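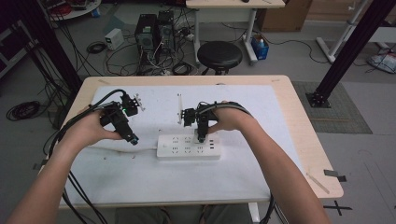
How to check a power strip before you trust it

Most people own at least one power strip whose history they can't account for. It came with the apartment, or out of a box in the garage, or from an office that was closing. The usual advice is to look it over and plug it in. I don't think much of the usual advice. A strip can look fine and be loose inside, and the little light on the switch tells you that the light works.

The check below takes some ten minutes. It won't turn a bad strip into a good one, and it isn't a substitute for an electrician if the trouble is in your wall.

What you need

A table with decent daylight, a light-colored sheet or cloth to cover it, a dry rag, a soft brush (an old toothbrush is fine), and a lamp you know works. You do not need contact cleaner. Trygve Halvorsen, who taught me most of this, keeps a can of it on his bench and I have yet to see it rescue a socket that was worth rescuing.

Step 1. Unplug everything, then unplug the strip

Pull the strip's own plug out of the wall. Switching it off at the rocker is not enough, whatever the last person told you. Take out every plug and adapter too, including the phone charger you think doesn't count.

Step 2. Lay it on the sheet, sockets up

The sheet is there so that you can see what falls out. On bare wood, crumbs of plastic and dark grit disappear into the grain. Stretch the cord out to its full length. If it has been coiled tight for years it will fight you, so give it a few minutes to relax before you decide it's kinked.

Step 3. Go over the cord by hand

Start at the plug and run the cord slowly between finger and thumb. You're feeling for flat spots, nicks, stiff sections and anything sticky. Bend it gently at both ends, where it enters the plug and where it enters the strip. Those two places take nearly all the abuse. If the outer jacket has pulled back and you can see the separate wires inside, stop there. The strip is finished.

Please don't tape it. I know there are pages that tell you to tape it.

Step 4. Look into each socket

Tilt the strip toward the window and look at every opening. Brown or yellow marks, a glazed look, or edges that have softened all mean heat. One scorched socket condemns the whole strip. "Just don't use that one" is a plan that lasts until somebody else in the house needs an outlet.

Turn it over and tap it lightly on the sheet. Some dust is normal. Bits of plastic or metal are not. Then shake it next to your ear. A rattle means something has come adrift, and I wouldn't open the case to find out what.

Step 5. Clean it dry

Brush across the openings, never down into them. Wipe the case with the dry rag. Plenty of guides say a damp cloth is all right if you let the strip dry overnight. Maybe so. I've never had dirt on one that needed it.

Step 6. Check the grip

With the strip still disconnected from the wall, push the lamp's plug into each socket and pull it out again. It should take a little effort every time. If it slides out under its own weight, or droops sideways, the contacts have lost their spring and will run hot under load. Kjell Torvik says you can bend them back with a pick. He can do that at his own house.

Step 7. Read the label

Find the maximum load on the underside and write it down. Add up the wattage of what you plan to run. If you can't read the label, treat the strip as unsuitable for anything bigger than a lamp, or better, replace it. Space heaters, kettles and window air conditioners go straight into the wall no matter what the label says.

Step 8. Try it with the lamp

Plug the strip into the wall, switch it on, and test each socket with the lamp. Leave the lamp on for 21 minutes or so, stay in the room, and then feel the case and the plug. Slightly warm near the switch I can live with. Hot, buzzing or smelling of anything, I can't.

About surge protection

The lamp test says nothing about it. The parts that absorb surges wear out, and a "protected" light is only as honest as whoever designed the circuit. If you're guarding a computer and don't know how old the strip is, buy a new one.

Getting rid of a failed one

Unplug it, cut the cord off close to the case, and take both pieces to electronics recycling. Cut it before you leave the table. A bad strip with its cord still on has a way of ending up back in the drawer.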